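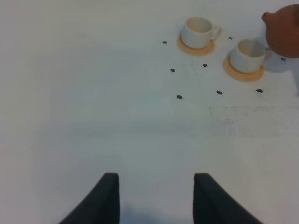
Novembre, le soir

J'ai passé une bonne partie de l'après-midi à penser au thé, et très peu de temps à en boire. Deok-su Ham doit venir à cinq heures demain, et je voulais que tout soit prêt, parce que chez lui tout est toujours prêt. J'ai donc choisi les deux tasses blanches, celles avec une petite anse, et je les ai posées chacune sur sa soucoupe de bois clair, près de la théière en terre brun-rouge. Sur la table blanche, cela me plaît beaucoup. Le bois donne un peu de chaleur à la porcelaine — je ne suis pas certain que ce soit de la porcelaine, le vendeur de Folville a dit « céramique » et je garde son mot.

J'ai hésité longtemps pour une nappe. J'en ai une, bleue, que ma sœur m'a envoyée, mais elle garde les plis même après le fer. Finalement je la laisse dans l'armoire.

Pour le thé lui-même, il me reste le paquet de Yang, ouvert depuis l'été. Je l'ai senti plusieurs fois. Il me semble qu'il a perdu quelque chose, mais Dae-han Ban prétend que je dis cela de tous les thés au bout de 7 semaines. Il m'a conseillé au téléphone de chauffer d'abord la théière, puis de jeter cette première eau. Je le savais déjà, je l'ai quand même remercié. Nous avons parlé 14 minutes, surtout de son déménagement, et il a employé le mot « pagaille », que j'ai noté dans mon cahier. J'aime ce mot. Je ne sais pas encore bien le placer.

Ma mère versait toujours la première tasse pour l'invité et gardait pour elle la dernière, la plus foncée. Ici les gens se servent souvent eux-mêmes, et je n'ai jamais osé demander ce qui est plus poli. Demain je verserai, et Deok-su ne fera sûrement aucune remarque.

Il faut encore acheter des biscuits. Ceux au sésame, si la boulangerie en a — sinon les sablés. Il pleut depuis midi et je n'ai pas eu le courage de sortir. J'irai demain matin, avant de passer à la poste pour le colis.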